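八月九日，星期六下午，英瓦尔·奥弗高（Ingvar Overgaard）家里的书房还没有收拾完。他从早上开始整理，到我去的时候，书架已经空了一半，地上有几只纸箱，走路要侧着身子。

他今年准备把这间屋子腾出来，给来长住的岳母当卧室。原来放在这里的东西，一部分送人，一部分卖掉，剩下的搬到阳台旁边的小隔间。隔间只有4平方米。“所以得选。”他说，“选东西比搬东西累。”

奥弗高在中国住了很多年，中文说得很流利，只是遇到工具名称时会停下来想一想。他以前给一家叫Vidal的小公司做产品包装，后来自己出来接活，替网店设计纸盒和内衬。做这一行的人家里纸箱多，他也不例外。他说自己搬过几次家，每次都发现最占地方的是空箱子。

“做样品的时候，一个盒子要打好几版，哪一版都舍不得扔。过两年再看，根本想不起来是装什么的。”

这次他先处理的就是空箱子。压扁，捆好，送到楼下的回收站。回收站按斤收，他卖了两趟，没有记总价。留下来的只有结实的几只，用来装要寄走的东西。

他在网上转让旧物已经有一阵子，用的是一个叫Jovov的二手平台，主要出手的是工具、桌游和零碎的玩具零件。他有一本账，纸质的，横格本，每寄出一件就写一行。到这个星期为止写到了第843行。我问他为什么不用表格软件，他说用过，后来电脑换了，文件没有搬过来。

“本子不会丢。丢了也在屋里。”

我翻了几页。字写得很小，日期、物品、箱子的大小、邮费，后面偶尔有一两个字的备注，比如“退”“少件”“补寄”。他说“少件”最让人头疼。买家收到一套桌游，打开一数，缺两个小人，就要来问。有时候是本来就缺，有时候是他装的时候漏在桌上了。

所以他后来改了做法。所有要装箱的东西先放到同一张桌子上，一次只开一只箱子，装完封口，写好单子，再开下一只。桌上铺一张垫子，颜色花一点没关系，有边就行，小零件滚不远。

“以前我是几只箱子一起开着，觉得快。结果张三的东西装到李四的箱子里，寄出去又寄回来，邮费两份。”

他对箱子的要求也不复杂。大小要合适，宁可小一点，东西在里面不晃。如果箱子上面的盖片已经坏了，他就用裁纸刀整个裁掉，这样的箱子不寄东西，留在家里当收纳盒用。收纳盒没有盖片反而好放，手伸进去不刮。

“很多人买塑料收纳盒，我不买。纸箱用坏了就换一只，不心疼。”

至于填充，他不大用泡沫粒，说撒出来扫不干净，猫也会去碰。软的东西用来垫，硬的东西用纸包。旧毛巾、穿不了的T恤，都能派上用场，不过寄给别人之前要先问一句，有的人不愿意收到别人的旧衣服，哪怕是洗过的。他为此收到过一条差评，留言只有三个字：“有袜子。”

我们说话的时候，他的妻子从厨房出来，问他阳台上的那袋线要不要。他说要。那是他给玩具和布偶做修补时用的，各种颜色都有，大部分是从一家关门的裁缝铺一次买下来的，付了313元。裁缝铺的老板还搭给他一把剪刀，用到现在。

修补是他另一个花时间的地方。寄出去之前，开线的缝几针，掉漆的一般不管，缺零件的先找，找不到就在页面上写清楚。他把小零件都放在浅盘里，一批一批地对。塑料的小轮子、小齿轮最难分，好几种玩具用的尺寸只差一点。对得上的装袋，对不上的攒着，攒到一定数量就一起便宜处理掉。有人专门买这种散件，拿去给孩子上手工课。

“Elari有一个老师，每个学期都来问我。”他说的Elari是离他家两站路的一个课外手工班，“什么都要，坏的也要。她说孩子喜欢拆。”

我问他一天能装多少箱。他说不看这个，看桌子。桌子上清干净了就停，没清干净就第二天接着来。晚饭之后不装箱，灯光不好，胶带贴歪了自己看不出来。
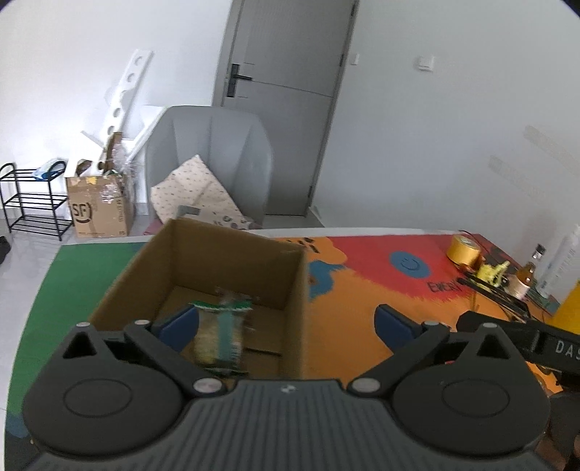
说到胶带，他的话多了一些。透明的、棕色的他都用过，现在喜欢用黄色的，贴在纸箱上显眼，收件人一眼能看出从哪里下刀。胶带用完一卷才开下一卷，剪断以后把头折一个小角，下次好找。这个习惯他要求家里人也遵守，家里人大多数时候不遵守。

瓶瓶罐罐是另外一类。胶水、润滑油、清洁用的液体，他一律不寄，快递也不让寄。这些东西最后总是留在桌子边上，越攒越多。他打算趁这次整理一起看一遍，标签还在的留，标签掉了的不留。

“不知道是什么就不要打开闻。”他说，“我年轻的时候闻过一次，头疼了一晚上。”

整间屋子里，他觉得最难处理的是椅子。单人沙发椅坐着舒服，体积又大，进不了隔间，卖也卖不出价钱。平台上有人出价，到了要自己上门来搬的时候又不回消息了。他妻子的意见是留下来给岳母用，靠垫换一个新的套子。他没有反对，只是说那样床就要换一个方向摆，衣柜也要跟着动。

他们为了衣柜的位置量过两次，两次的数不一样。后来发现有一次是连着踢脚线量的。

纸筒和大张的塑料膜也还没有着落。纸筒是装图纸剩下的，他觉得将来运海报用得上，可是几年里一张海报也没有寄过。塑料膜可以盖家具，搬沙发的时候裹一层，门框不容易刮伤。他决定膜留下，纸筒再想一想。

整理的花费他也算过。新床和柜子的预算是2,000元，其中一部分从卖旧物的钱里出。隔间里的搁板已经订好了，是一家叫Gridia的店按尺寸裁的，下星期送到。在那之前，选好的东西只能先放在箱子里，靠墙摆着，箱子外面用笔写上里面有什么。

“只写大类。工具，线，纸。写得太细，回头自己往里面塞了别的，字就不对了。”

他建议刚开始收拾屋子的人先从一张桌子做起，不要从柜子做起。柜子打开以后东西全在地上，人就没有地方站了。桌子不大，半天能见底，见底以后才有地方放柜子里拿出来的东西。至于照片和信，他的意见是放到最后，一看就是一个下午。

他自己的信和照片装在一只铁盒里，还没有打开。妻子问过两次，他说等搁板到了再说。

快到五点，楼下有人按门铃，是来取一套桌游的邻居。他从门边拿起已经封好的箱子，下楼之前又回来一趟，在本子上补了一行。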